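Wrist-view grasp ranking cuts failed picks on crushed bottles, Horum group reports
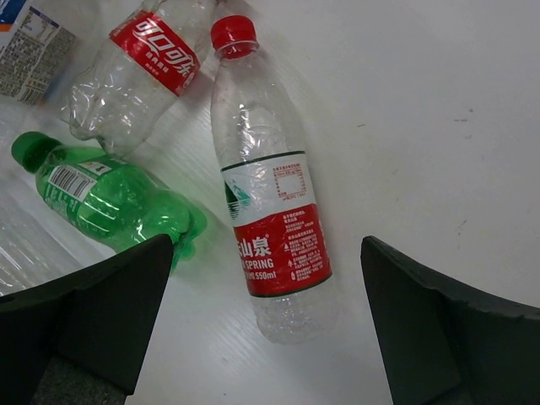 RESEARCH NEWS | Manipulation

A method that ranks grasp candidates using only the view from a robot's own wrist has reduced failed picks on deformed plastic bottles, according to results released in March by the manipulation group at Horum. The work was led by Nii Ayaaba with Joni Tuominen and Lamisi Lamptey, and was carried out on a two-finger gripper of the type used on small sorting lines.

The method, named Stokus, addresses a narrow problem. Clear drink bottles are hard for depth sensors to measure. Light passes through the wall, reflects off the folds, and returns either no reading or the distance to the table underneath. A label usually gives a usable surface, but it covers only part of the bottle and says little about the shape of the rest. When the bottle has been crushed, the usual fallback of fitting a cylinder to the label region also stops working. The fitted axis no longer follows the object, and the fingers close on a fold, on the edge of the label or on nothing.

Stokus does not attempt to reconstruct the bottle. It takes color images from the wrist camera at two heights above the surface, proposes a set of closing lines across each object, and scores each line on three terms: how well the outline holds its width between the two heights, how much of the line crosses opaque material, and how much free surface lies on either side for the fingers to enter. The line with the best score is passed to the arm. If no line passes a set threshold, the arm moves sideways and the images are taken again.

The third term accounts for most of the gain, Tuominen said. Earlier versions scored the object alone and treated neighboring objects as something for the motion planner to deal with afterward. In clutter, that produced good grasps the fingers could not reach. The planner would reject the first choice, then the second, and often settle on one near the cap or the base, where a light bottle tends to rotate as it is lifted.

"The gripper is in every picture we take," Tuominen said. "We know the shape of the fingers to the pixel. It made sense to use them as the ruler and ask whether that shape fits next to the bottle, before asking anything else."

Because the fingers are fixed relative to the camera, their outline is stored once during setup and projected forward to the height of the surface for each candidate line. The overlap between the projected outline and any segmented object is counted as a penalty. The group reports that the penalty tolerates small errors in segmentation, which matters for transparent material, where the edge of the mask commonly wanders inside the real edge of the bottle.

Tests were run on mixed drink bottles and cartons placed on a white tabletop. Some bottles were intact and others were crushed by hand before placement. Clear and tinted plastics were both included. Objects were laid on their sides at arbitrary angles and were allowed to touch. Each layout was picked until the surface was clear or until the arm had failed on the same object four times in a row. The layouts were recorded from overhead so that each one could be rebuilt and run again with the comparison method.

Over 60 layouts, the share of first attempts ending in a secure lift was higher with Stokus than with the cylinder-fitting baseline in every object class except intact tinted bottles, where the two methods performed equally. The largest difference was on crushed clear bottles. Failed first attempts in that class fell by more than 30 percent. A lift was scored as secure if the object stayed between the fingers for two seconds after the arm reached its travel height and did not touch another object on the way up.

Cartons showed a smaller improvement. Ayaaba attributed this to the baseline, which already had a separate routine for flat-sided packages and was performing well before the comparison began. He also noted that cartons near the limit of the camera's field of view were sometimes scored on a partial outline. The current version handles the case by lowering the priority of any object that touches the border of the image, so that it is approached only after the arm has moved and a complete outline is available.

Running time was not reduced. Taking images at two heights adds a short vertical move to each pick, and on sparse layouts the method was slower per object than the baseline. On dense layouts the extra move was recovered through fewer repeated attempts. The group has not tested the method on a moving belt, where the two images would have to be corrected for travel.

Printed labels were a source of error in early trials. High-contrast boundaries, such as the line between a white and a red section of a label, were sometimes taken by the segmentation model as the boundary between two objects. A single bottle was then given two short closing lines in place of one long axis, and the free space next to it was computed incorrectly. Lamptey retrained the model with labels recolored and shifted at random along the body of the bottle. Splits of this kind became rare afterward but were not eliminated. Barcode stickers placed close to the neck remain a known failure case, as do loose pieces of transparent film lying on the surface, which the model may join to the nearest bottle.

The group did not use tactile sensing. Finger position after closing was the only signal used to detect a missed grasp during a run. Eero Halonen, an automation engineer at Eskola who was not involved in the study, said that this choice makes the result easier to apply on existing equipment but leaves a gap.

"With a crushed bottle, the finger opening after contact tells you very little," Halonen said. "The wall gives way and you read nearly closed either way. I would want to see the false misses reported separately, because on a line each one costs a full cycle."

Ayaaba confirmed that false misses did occur and that they were included in the failure counts for both methods. A breakdown by object class is given in the supplementary tables. He said the threshold on finger opening was set once, on intact bottles, and was left unchanged for the remainder of the study so that neither method would benefit from tuning.

A second limitation concerns the background. All reported tests used a light, mostly plain surface with a faint grain. Preliminary runs on a dark mat gave weaker outlines for clear plastic and a larger number of rescans. Lamptey said a set of tests on wet and scratched surfaces is planned, together with a change to the outline term that would allow it to use highlights along the folds of a bottle in addition to its edges. At present, highlights are suppressed before scoring.

Lighting was held constant across the layouts. The lamps were diffuse and mounted to the sides of the cell to limit direct reflection into the camera. Moving one lamp overhead during a short check shifted the selected closing line on several clear bottles, although the report does not state how many of the resulting grasps failed.

Hilance, which builds small sorting cells, has arranged to run the method on one of its test stations. Mortimer Boateng, who manages the station, said the first runs will use the company's own fingers, which are broader at the tip than those in the study. The stored outline will have to be measured again, and the free-space penalty is expected to reject more candidates as a result. The trial will compare total time to clear a tray, including rescans, against the routine now installed.

The Stokus scoring code and the recorded layouts are available from the group on request. Trained segmentation weights will be added after the surface tests are complete. Setup requires a calibrated wrist camera with both fingertips in view and a gripper whose fingers can be held at a fixed opening during the approach.

Filed under: Grasping, Transparent objects, Sorting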